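Cuaderno de almacén, depósito de Ollton
8 de febrero de 2026

Recuento de existencias tras la entrega de Moulin

Recibidas 16 cajas de sales de rehidratación oral, lote 2366. El albarán indica 265 sobres por caja. Abiertas dos cajas al azar: cantidad correcta en ambas, precinto íntegro. Caducidad legible en todas las etiquetas exteriores. Las fichas de estantería siguen en el formato antiguo; pendiente de pasar al nuevo antes de junio.
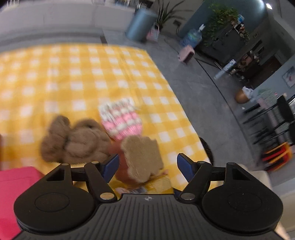
El consumo medio mensual se ha recalculado sin los días de rotura de stock. Con el método anterior salía demasiado bajo y el pedido quedaba corto. Para el ensayo de recuento en mesa vale cualquier superficie cubierta, como la del mantel de cuadros amarillos y blancos, siempre que las unidades contadas y las pendientes queden en lados opuestos. La hoja se rellena al terminar cada lote, no al final de la jornada.

Discrepancia en Vilurum: la ficha da 29 unidades más que el recuento físico. Revisadas las salidas; falta registrar un traslado al puesto periférico. No ajustar el saldo hasta tener el vale firmado.

Reenvasado en bolsa pequeña: cerrar por el cuello, etiqueta en el lateral, lote y caducidad a mano si la impresora falla. Las bolsas sin lote vuelven a cuarentena. 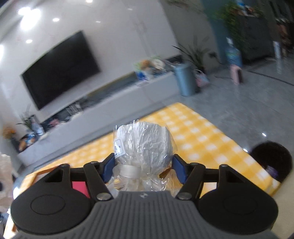
Temperatura y transporte

El registrador de Colter no descarga los datos con el cable corto. Con el largo, sí. Sin excursiones en el periodo leído. Falta comprobar el reloj interno, que en la lectura previa iba adelantado.

Pendiente:
- vale de traslado de Vilurum
- pedir fichas nuevas
- repetir el recuento de la estantería baja
- preguntar a Moulin por el albarán duplicado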